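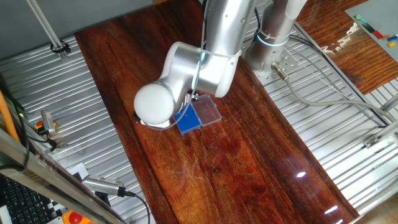
A blue pipette tip rack and a clear lid.

Laboratory supply rooms should buy fewer kinds of things. The position is unpopular with research staff, who regard the choice of consumables as part of the choice of method, and in a small number of cases they are right. For the bulk of what passes through a teaching or service lab, the choice was made once by someone who has since left, and the order has been repeated ever since.

Consider tips. The building I manage, the Ponley annex, held 18 separate catalog lines for pipette tips when I took over the stockroom in October. Several differed only in the rack. A rack from one supplier does not reliably seat in the base of another, and lids are worse: a lid that is a millimeter too wide will rest on top and slide off when the stack is moved. Staff respond by keeping odd lids in a drawer, where they serve no purpose and take up the space of things that might.

The usual defense of variety is compatibility. A tip must seal on the barrel, and a poor seal gives a short volume. This is true and it is measurable. Igor Beneš ran gravimetric checks on our four most used pipettes with each candidate tip, and two candidates were rejected on that basis. The rest performed within the tolerance our own procedures require. The argument from compatibility therefore supports testing. It does not support keeping every line that anyone has ever ordered.

A second defense is supply risk. If one vendor fails, a lab with several vendors keeps working. I take this more seriously, but the remedy is a qualified second source and a reserve of 30 days, held in one place and rotated. Eighteen half-empty cartons on separate shelves are not a reserve. When the Hivumberg warehouse stopped shipping for a month, we had plenty of tips in the building and still ran out of the size the day shift needed.

Zdislava Vrabec has objected that a central list moves a technical decision from the bench to an office. That is a fair description of what happens if the list is closed. Ours accepts additions on a one-page form with test data attached, and a request is answered within the week – most of them are approved.

The savings on price are modest and I would not argue the case on them. The larger cost is time: receiving, labeling, shelving and looking. A technician who walks to the stockroom and finds the wrong rack has to walk back, and no invoice records the trip. We now carry five lines. The drawer of lids is still there, and I intend to clear it before the next delivery.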